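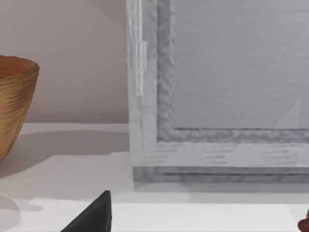
Will packing staff at Flolleck lose their jobs to the new robot arms?
Flolleck has stated that all 20 packers at its Vanwood site will keep their posts and move to checking and order planning.

The arms are to handle 963 items per shift from November, with simulated trials now under way. 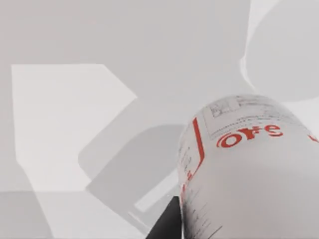

Vol. 20, p. 763

Containers with printed labels are among the goods used in the trials. Maëlle Dhillon, site manager, said lifting duties would end first – training for the new posts begins at 7 a.m. daily in the MacDonald building.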